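Bins, and what we put in them

The sorting table in the Mabula room has been back in use since September, and it is time to say something about the bins. They are plastic, they are open at the top, and they are meant to hold the things written on the list by the door. The list has 17 entries. "Misc" was never one of them, although anyone tipping out a bin lately would think it was the only one.

Last month's clear-out produced 60 pens, of which 20 wrote. It also produced a quantity of elastic bands fused into a single lump, three left-hand gloves and a key with a tag reading 1179. If you own a door, locker or small safe answering to that number, the key is at the Fladow desk. It has been tried in everything here, including the biscuit cupboard, which was unlocked.
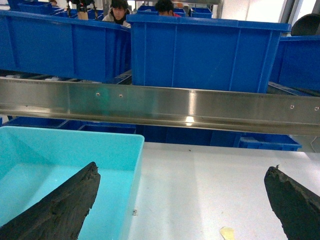

We did talk about lids. The Senum end of the building has lids, and speaks highly of them, but a lid mostly means that the wrong thing goes in and stays in for longer. So the bins will stay open and we shall all have to look at what we have done.

A few requests, then. Scraps of paper and tape go in the waste, even very small ones. If you peel a sticker off something, please don't find it a new home on the table. Wipe the top down with the mild spray and a soft cloth; the scouring pads are for the sink, and the scuffs will only get worse if we go at them with enthusiasm.

Anything left over from the clear-out will be on the Flonum shelf until the end of the month. The pens that don't write are free to a good home.

Recent items
Kettle descaled at last
Coat hooks: a second appeal
Swapping shelves with Senum
What the Fladow desk will and won't look after

Last updated: November 2019

Contact us | Copyright Mabula Newsletter | Back to top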